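在模拟房间里教小车认路

本文写给准备在家里或共享工坊动手做移动机器人的小读者。读完以后，你会知道为什么要先在电脑里练习，练习时要看哪些东西，以及什么时候可以装真正的轮子。

项目名称叫Maglaya，由罗国华（Kuo-hua Lo）和Rowena Saludo在Tiltden共享工坊制作。他们要做一台能在屋里慢慢走、遇到东西会停下的小车。底盘用木板，两侧各装一个电机，前面装一个摄像头。零件还没有全部装好，程序已经开始在模拟房间里运行。

一、什么是模拟

模拟就是用电脑计算出一个假的房间。房间里有地面、墙和物体，程序从一个虚拟摄像头的位置去看它们。程序发出“前进”的命令，电脑就算出新的位置，再画出新的画面。

模拟房间里的地面不必只有一种。门框一侧是米色方砖，另一侧是深灰色的光滑地面。程序要学会一件事：地面颜色变了，不等于前面有墙。

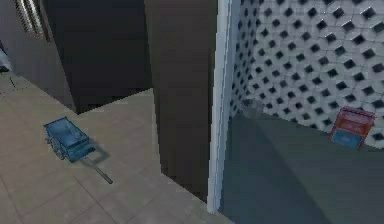

小车怎样知道自己走了多远？
它数轮子转了多少圈，再乘以轮子的周长。轮子打滑时，这个结果会偏大，所以还要和摄像头看到的变化互相核对。

二、把画面变成数据

摄像头交给程序的是一格一格的颜色，每一格叫一个像素。程序先找颜色突然变化的地方，这种地方叫边缘。墙和地面相接处通常有一条长边缘，物体的外形也会产生边缘。

花纹会带来麻烦。浅色八角形瓷砖之间夹着黑色小方块，每个小方块都有边缘，程序可能把它们当成许多小障碍物。罗国华的处理办法是先找地面。地面颜色均匀，连成一大片，从画面下方向上查找，颜色一直不变的部分先记为“可以走”。洗手池的底座和马桶的底座立在地面上，会打断这一片颜色，程序就把这些位置记为“不能走”。
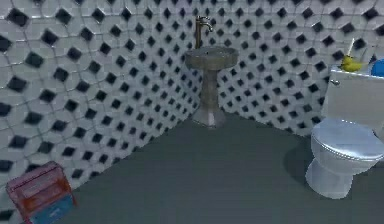

为什么不直接让真的小车去练习？
真车撞到东西会损坏零件，电池也要充电。模拟可以反复重来，改一个数字就能再试一次，适合在早期查找程序错误。

三、离得太近时怎么办

物体离摄像头越近，在画面里占的面积就越大。一块深色平面占去大半个画面时，程序很难判断它是柜子、箱子还是墙。它不需要知道名称，只需要知道前面的空间不够。

Maglaya的规则写成三行：

如果画面中央的大部分是同一个竖直的面，停下。
停下以后，后退8厘米。
后退以后，转动60度，再看一次。

同一个位置连续试了3次还找不到路，小车就关掉电机，等人来处理。细杆也要单独检查。它在画面里只占窄窄一条，计算面积时容易漏掉，程序必须另外寻找细长的直线。

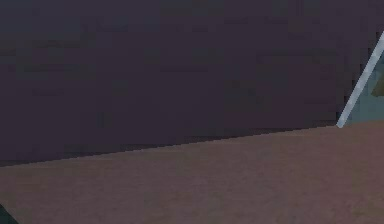
四、从模拟搬到真车

程序在模拟中运行稳定以后，按下面的顺序搬到真车上。

1. 把小车架高，让轮子离开桌面。发出前进命令，检查两个轮子的转动方向是否一致。
2. 测量轮子的直径，把数值填进程序。
3. 把小车放到空地上，用最低速度走一小段，用卷尺量出实际距离。
4. 在前方放一个纸箱，检查小车能否停下。
5. 再试花纹地垫和细棍。

使用电烙铁和锯子时，必须有大人在旁边。电池发热或鼓起时，立即停止使用，叫大人处理。

五、词语表

像素：组成数字画面的小格子。
边缘：画面中颜色或明暗突然变化的地方。
底盘：承载电机、电池和轮子的部分。
参数：程序里可以修改的数字，例如后退距离和转动角度。

Rowena Saludo负责记录每次修改的参数。记录本上每次只写一项改动，写明改前的数字、改后的数字和小车的表现。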